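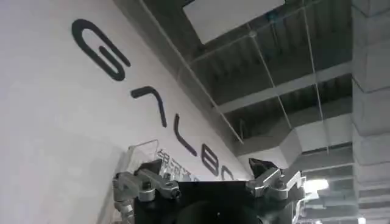
Chapter 9
Chores and the Machines That Try Them

Ask a factory manager which jobs in the building are automated and the answer will usually be welding, painting, palletizing and the moving of heavy parts. Ask who empties the bins, folds the cleaning cloths and restocks the shelf of gloves, and the answer is a person. The same split holds at home. A dishwasher washes dishes, but someone still has to load it.

This chapter asks how far that has changed. It begins with grasping, the step on which most chores depend. A gripper with two fingers can hold a cup, a box or a door handle, provided the arm brings it to the right place at the right angle. A camera near the wrist helps with the last few inches of the approach. When the arm is turned away from its work, that camera sees only walls, ceilings and lights, and the control program must rely on other information until the arm turns back.

Section 9.2 follows a trial at the Gilmartin warehouse, where a two-fingered arm was given 3,252 small items to move from a bin to a shelf. It placed 3,148 of them without help. The other 104 were dropped, missed or handed to a worker. Decha Prasertsri, who ran the trial, judged the result good enough for night shifts and too slow for the day.

Section 9.3 turns to the home. Towels, bags and other soft goods change shape when they are lifted, and the Juvby laundry study shows what that does to speed: one arm needed over 90 seconds to fold a towel.

Before reading on, list the chores you did yesterday. Mark each one that required you to feel for something you could not see. You will need the list for the exercises in Section 9.4.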